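Washing and Storing Heavy Blankets at Home

Posted by Nermina Stojanović, 26 Dec 2022

Winter blankets get washed less often than sheets, and most of them don't need much more than two washes a season. Once before they go on the bed and once before they go back in the closet is enough, unless there are pets or small children in the house.

Check the label first. If it is missing, treat the blanket as cotton or polyester only if you are sure that is what it is. Wool goes in cold water with a wool detergent, or to the cleaner.

Washing

Shake the blanket outside. Treat spots with a little dish soap and cool water, leave for 17 minutes or so while you do something else, then rinse. Put the blanket in loosely, wound around the drum or the center post. If you have to push it down to close the lid, the load is too big and the middle will come out dry and soapy. The laundromat on Skellstead Road has large front loaders that take a king size.

Use half the detergent you would use for towels. Too much soap is the usual cause of a stiff blanket. Skip fabric softener on fleece.

Prints with red or orange in them should be washed alone the first few times. Test a corner with a damp white cloth. If color comes off, use cold water and add half a cup of white vinegar to the rinse. 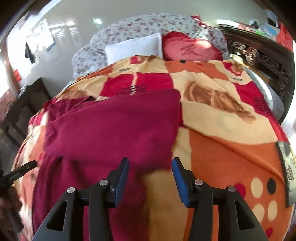
Patterned blanket in cream, orange, red and tan, spread on the bed.

Drying

Low heat, with two clean tennis balls. Stop the dryer halfway, pull the blanket out, turn it over and put it back. On a line, hang it over two parallel lines so the weight is shared, and keep bright prints out of full sun.

Feel the hems and corners before you fold. They dry last, and a damp corner will smell by January.

Storing

Cotton bags or an old pillowcase work better than plastic. Fold in thirds and then roll, with the good side in. Cedar blocks need a light sanding once a year to bring the smell back. Vacuum bags are fine for polyester but flatten down and wool.

Olga Soler wrote in to say she pins a slip of paper to each bag with the bed size on it. I now do the same with masking tape and a marker.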